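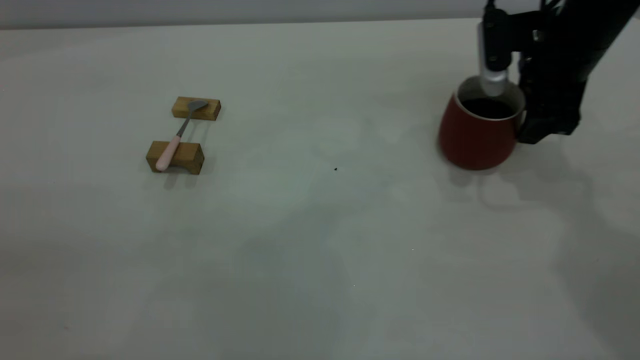

Photo: Menaka Mollah / Ferken shared workshop

I spent most of March teaching my arm to stir a cup of coffee, and the stirring was the easy bit! Picking up the spoon nearly made me quit. A spoon lying flat on a table is miserable to grab (the fingers scrape the tabletop and the handle skitters off), so lift it up first.

Find two scraps of wood and set them apart with a gap between. Lay the spoon across so the bowl sits on the far block and the handle end pokes a little past the near one. Mine has a smooth, rounded pink handle and I love it for this job, because skinny all-metal ones kept twisting on me.

Now the mug. Start it empty, please. Put it well over to the other side from the blocks and jog the arm down slowly until one finger is just inside the rim, then save that pose. Do the same for the spoon, plus a hover pose 200 mm above the table, and make every move between the two go through the hover. I skipped that once and sent a block flying across the room.

Speeds: I run 300 mm/s up high and 36 mm/s for anything near the mug. After the fingers close, add a 2000 ms pause before lifting. Ngọc Lục, who has the bench next to mine, thinks that's way too long, and she may be right, but I drop fewer spoons.

Once you've got ten clean runs with the mug empty, try water, then coffee. Pencil around the blocks before you pack up so you can put them back in the same spot tomorrow.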